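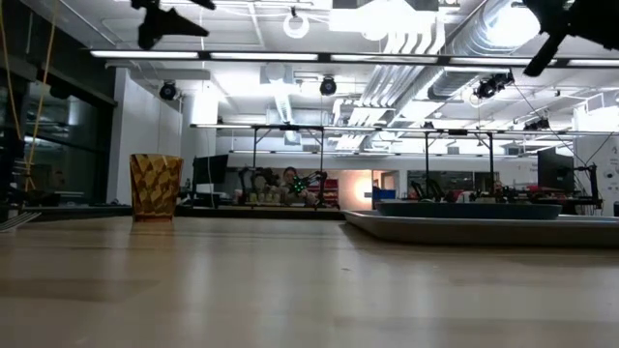

Two arms, one table, and a rental plan

Zikano wants to teach robots to set and clear a table, and it will lease you the whole bench to do it

Jan 11, 2026

A cup, a tray and a bowl do not look like much of a test. For the Pastine bench, they are close to the whole job. Zikano sells Pastine as a two-arm table station that a small kitchen supplier, a school or a product lab can lease by the month. The customer brings the dishes. Zikano brings the arms, the frame, the cameras and the software, and sends someone to bolt it all together.

I spent two days with a Pastine bench to see what the lease buys. The short version is that the hardware is solid, the software is uneven, and the price depends a lot on how much help you ask for.

The base plan is $766 a month with a minimum term of nine months. For that you get both arms with standard two-finger grippers, a wrist camera on each arm, one overhead camera and a license for Ernivura, the program that runs it all. Shipping is extra. So is the second training day, which most buyers will want.

Setup took one long morning. The frame comes in labeled sections and the arms bolt to plates at either side. After that you run a calibration routine that has each arm touch a set of points on the tabletop. Ours failed the first time and passed the second. The manual says to keep the room lights the same for calibration and for work, and I would take that seriously. When I turned off one row of lights after lunch, the left arm began closing its fingers short of the cup.

What it does with dishes

Pastine arrives with seven built-in tasks. They cover things like moving a cup onto a tray, nesting bowls, and sorting forks from spoons. Each can be edited in Ernivura by dragging blocks on a screen, or you can teach a new one by guiding the arms by hand.

Hand teaching is the best part of the product. You put the arm in free mode, walk it through the motion, and save. The arm feels light, and a first version of a simple move takes a few minutes. Getting a version you can trust takes much longer. For a task with several items, Zikano suggests recording 54 good passes with the items in different places. That ate most of my first afternoon, and I was tired of spoons by the end of it.

Thin, flat things are where the grippers struggle. A fork lying on bare wood gives the fingers very little to get hold of, and the arm will sometimes push it along the table before it gets a grip. Cups and bowls went much better. A strainer is somewhere in between: the rim is easy to pinch, but the angle matters, and a small change in the pinch can leave the bowl of the strainer pointing somewhere you did not plan.
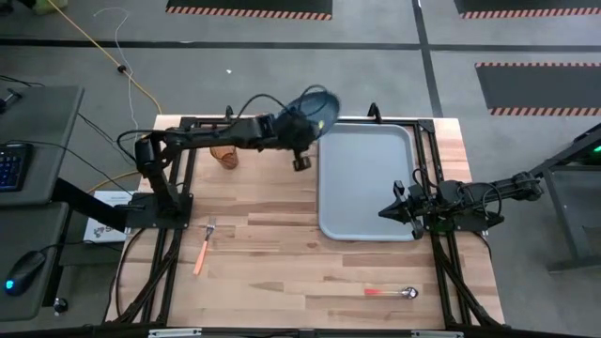
Living with the software

Ernivura runs on an ordinary desktop computer. The main screen shows the camera views next to a list of steps, and you can pause at any step and nudge the arm with the keyboard. I liked that. I did not like the menus, which bury the speed setting three levels down and put it back to the default every time you open a new task.

Error messages are the weak spot. One just read "plan not found." The cause was a tray sitting too close to the edge of the right arm's reach, and a plain sentence saying so would have saved me half an hour. Zikano says clearer messages are coming in March, along with a way to lock the speed setting.

The wrist cameras earn their place. They catch small errors the overhead view misses, mostly when a finger is about to land on a rim. They also see a great deal of whatever else is going on past the fingers, so a busy room calls for some care with the crop setting. I cropped mine tight and the number of false stops dropped.

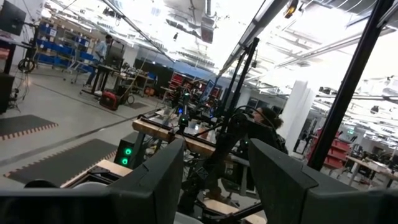
Kazimír Murín thinks the lease makes sense only for people who plan to teach their own tasks. Anyone content with the built-in ones, he argues, will be bored with Pastine well before the term is up, and would do better with a single arm and a cheaper license. He also wants a softer fingertip in the standard kit, since glass and hard plastic slide in the one that comes with it.

I agree with him on the fingertips. The rubber pads Zikano sells as an add-on fixed most of my slipping cups, and they should be in the box. On the lease I am less sure. A single arm can carry a cup, but holding a bowl steady with one hand while the other puts something in it takes two, and that kind of job is what people will ask for once they have seen the bench run.

The closest rival is Sangkhawat, which sells its bench outright and leaves setup to the buyer. It has a better manual and a worse teaching mode. If you already have someone on staff who is at home with robot arms, look at both. If you don't, Zikano's install visit is worth paying for — ask for the second training day in the same quote, and get the add-on pads priced in before you sign.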